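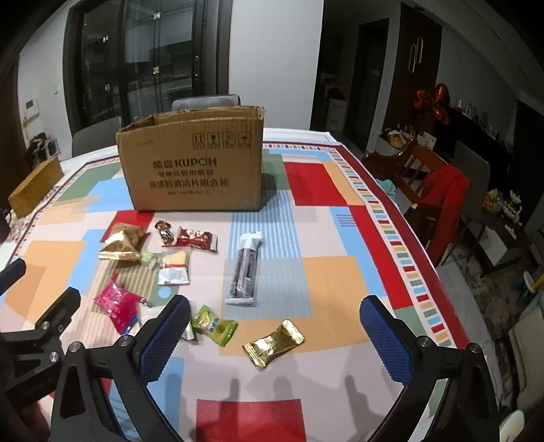
Snacks and a cardboard box on the dining table.

October – posted by the Esbridge help desk

Ticket 111: Printer at Wike prints the Iltbridge schedule, only at night

Status: closed, with reservations

Reported problem: the upstairs printer at Wike wakes up after everyone has gone home and prints the delivery schedule for Iltbridge. Iltbridge has its own printer. Iltbridge would like its schedule. Wike would like its paper back.

First entry. Asked the user to turn the printer off and on again. User replied that this had been done, with feeling. Checked the queue from our end and found it empty.

Second entry. Deleted the printer from the Nesent console and added it again under a new name. It printed the schedule that night, and politely put the new name in the header.

Third entry. Pulled the job log. Every job was sent at 2 a.m. from the scheduler account, so it isn't a person and we can drop the theory about the night cleaner, who has been very patient with us. The scheduler sends to an address, and doesn't care what we call the thing living there.

Fourth entry. Found it. When the Iltbridge printer was replaced in spring it picked up a new address, and the old one was handed to Wike. The scheduler was never told. Reserved a fixed address for each printer, pointed the scheduler at the right one, and cleared five stuck jobs that had been waiting for their moment. 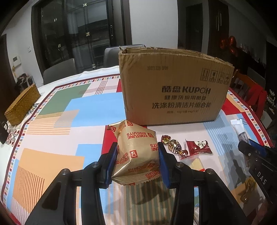 Do we have to reinstall the driver on our laptops after the address change?

Only if you added the printer by hand. Laptops set up through Nesent pick up the new address at the next restart.

Fifth entry. Four nights without a stray page at Wike. Iltbridge confirms the schedule now arrives there, and has asked if it could be in larger type. Told them to open a new ticket. The old schedules are in the tray upstairs at Wike and are blank on the back, for anyone who needs scrap paper.

Last updated: October, 4 p.m.

Contact the help desk | © Esbridge | Back to top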